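About Henow

Henow is a records and forms design business. We prepare paper and electronic forms for organisations that collect information from the public and have to be able to rely on it afterwards. Typical work includes application forms, consent forms, inspection sheets, incident reports, sign-in registers, delivery dockets and the instructions that go with each of them.

The business trades as Henow. The parent company is Malurholm Pty Ltd, which holds the leases, the insurance and the archive. Contracts signed before the change of trading name remain in force under their original terms and do not need to be reissued.

What we do

A form is treated here as a measuring instrument. It has an input (the question as printed), an operator (the person filling it in) and an output (the record as keyed or scanned). Error can enter at any of those points. Our work is to find where it enters and to change the form so that less of it does.

Most engagements follow one sequence. We collect a sample of completed forms from the client's files. Each field is coded as complete and usable, complete and unusable, blank, or altered. Fields with a high rate of blanks or alterations are examined first. We then look at how the completed record is used: which fields are keyed, which are checked against another source and which are never read again. Fields in the last group are proposed for removal, and the client decides.

A draft is then prepared and tested with people who resemble the eventual users. Testing is done on paper even where the final form will be electronic, unless the form depends on branching that cannot be shown in print. The results are written up field by field. A second draft is prepared and, where the changes are substantial, tested again.

Form sizes and stock

The default page is A4 portrait. We set body text no smaller than 10 point and labels no smaller than 9 point. Handwritten fields are allotted a line depth of 8 mm, and signature fields are deeper. Character boxes are used only for fixed-length data such as postcodes and reference numbers. They slow the writer down and are poorly suited to names.

The standard stock is 80 gsm uncoated. Heavier stock is specified for forms that are handled outdoors or filed in card sleeves, and a lighter carbonless stock for multi-part sets. Coated papers are not recommended for any form that will be filled in by hand, as many inks take too long to set and will smear when the sheet is stacked.

Writing instruments

Clients are often surprised that a form specification includes a section on what people will write with. The choice has a direct effect on legibility, on scanning and on how long the record lasts. Our specifications distinguish three classes.

Ballpoint is the default for anything that will be signed or retained. It performs acceptably on most uncoated stock and gives enough pressure for multi-part sets. Blue is permitted where an original must be told apart from a photocopy. Black is preferred where the form will be scanned.

Pencil is specified for working documents: stocktake sheets, field tallies, draft rosters and answer sheets intended for mark recognition. Graphite is stable and is not affected by damp in the way that water-based inks are. It can also be erased, so it is excluded from any record that may be relied on as evidence. 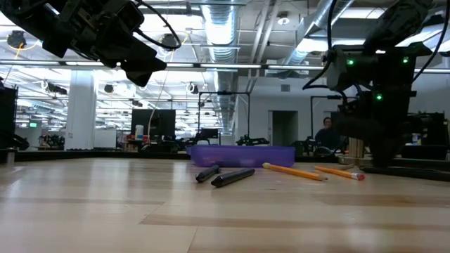
Black markers and yellow pencils, two of each.

Marker is specified for labels, carton ends and wall charts. It should be kept off 80 gsm forms altogether. Bleed-through affects the reverse of the sheet and often the sheet beneath, and the stroke is too broad for an 8 mm line. Where a site keeps markers and form stationery at the same counter, we recommend separate holders.

Electronic forms

Electronic work is carried out on the Flirasex form library, which we wrote and maintain ourselves. Flirasex is a set of field definitions, validation rules and error messages that can be exported to the systems most of our clients already run. It is not sold as a separate product.

Validation is kept to the minimum the record requires. A date field, for example, will accept any unambiguous entry and convert it on saving. Names are not checked for length, capital letters or punctuation. Phone fields accept spaces. Mandatory fields are marked in words, and optional fields are marked as well, so that an unmarked field is always a drafting fault and can be reported as one.

Every electronic form we issue has a print version with the same field order and the same field numbers. This allows a site to continue on paper during an outage and key the records later with no separate mapping.

The archive

Malurholm maintains a reference archive of printed forms at the Cunha building. It currently holds 322 catalogued sets. A set consists of the blank form, any guidance notes, the print specification where it survives, and a record of each revision. The emphasis is on ordinary administrative material: rail consignment notes, school enrolment cards, dairy returns, library borrower applications and council rates notices.

The archive is a working collection. It is consulted most often to establish how a given question has been worded over time and what happened to response rates when the wording changed. Completed forms are not accepted unless all personal information has been removed before delivery. We do not undertake that removal on a donor's behalf.

Researchers and students may use the archive by appointment. Items do not leave the reading room. Copies can be supplied where the copyright position is clear. Please send the catalogue numbers with your request, or a description of the form type and period if you do not have them.

Premises and hours

Design, testing and administration are all located on the ground floor of the Cunha building. The entrance and testing rooms are step-free. The print room is not open to visitors while equipment is running.

We employ 18 staff across design, testing, production and records. The office is open on weekdays and closes on public holidays. Production closes for maintenance in February each year, and print orders required in that month should be lodged before the end of January. Design work continues as normal during the closure.

Quality and retention

Each form issued carries a form number, a revision letter and an issue month in the footer. Superseded revisions are withdrawn from the client download area on the day the replacement is issued. We keep working files for 6 years after the close of a project, then return or destroy them according to the client's written instruction. Test participants' responses are stored without names and are destroyed once the test report has been accepted.

Errors in issued forms should be reported by quoting the footer in full. Where the error is ours, the form is corrected and reissued at no charge, including reprinting if we supplied the print. Where the error arises from content approved by the client, the correction is quoted as a minor revision.

Working with us

Enquiries should state the type of form, the expected annual volume, whether it is filled in by hand or on screen, and who uses the record once it is complete. A copy of the current form is helpful, and a small number of completed examples with personal details masked is more helpful still. We do not provide a price from a page count alone.

Small community organisations may apply for a fixed-fee review. The review covers one form of up to two pages and results in a marked-up copy and a short written report. It does not include testing or redrawing.

Page last reviewed Aug 17, 2023.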